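Call for participants: teleoperation study on simulated kitchens

Gurkell is looking for 16 people to help us test a method for teaching two-armed robots from human demonstrations. No robotics experience is needed.
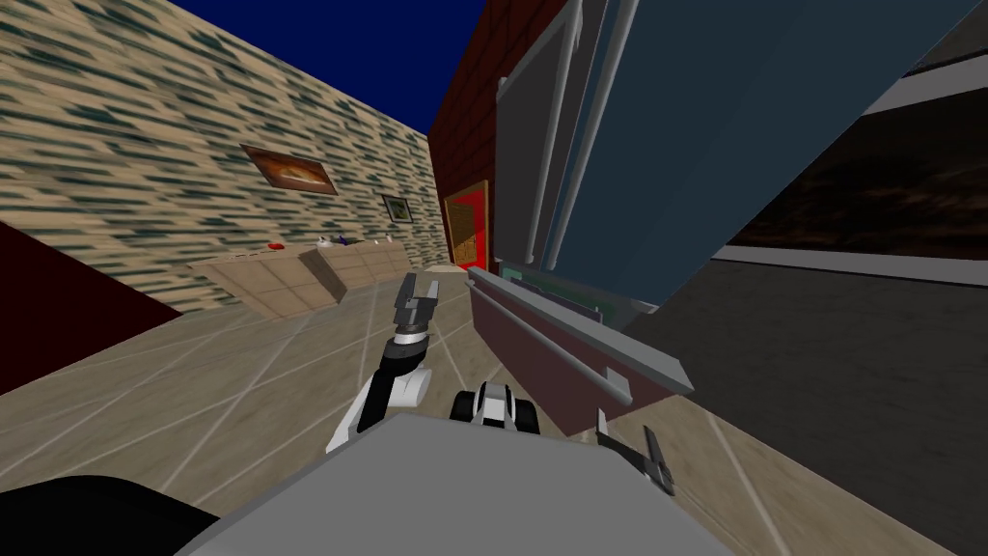

The method, Jarnari, picks out the parts of a demonstration worth learning from and drops the rest. We now want to know how it copes with people who have never driven a robot. You will work in simulated rooms – a tiled floor, a low cabinet, a maroon drawer with a long rail along its top – and steer both arms and their grippers. Our first dataset holds 3,597 demonstrations, all recorded by staff.
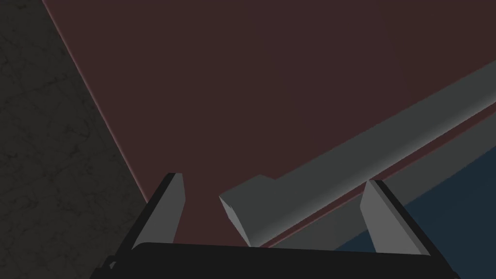
Each participant attends 10 sessions in June at our Ezzat building and records 200 short demonstrations in total. Sessions start at 9.30am or 2pm. Training is given in the first one.

You should be 18 or over, have use of both hands and be comfortable looking at a screen. 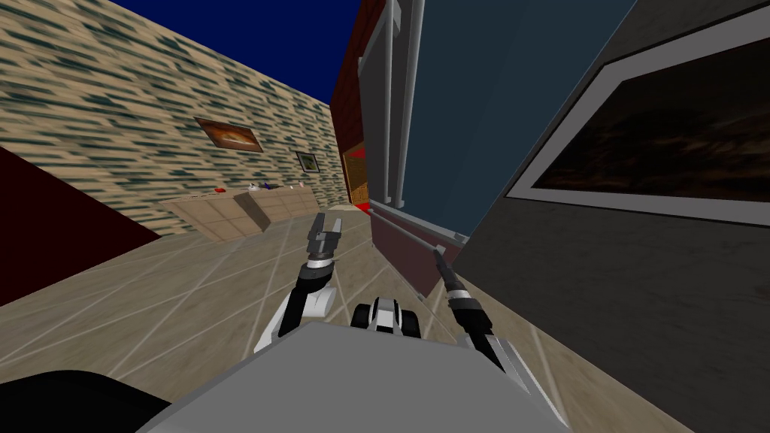

Travel costs are paid, and there is a fee for each session attended. You may stop at any time – sessions already done will still be paid.

To apply, use the form on the Rernora project page.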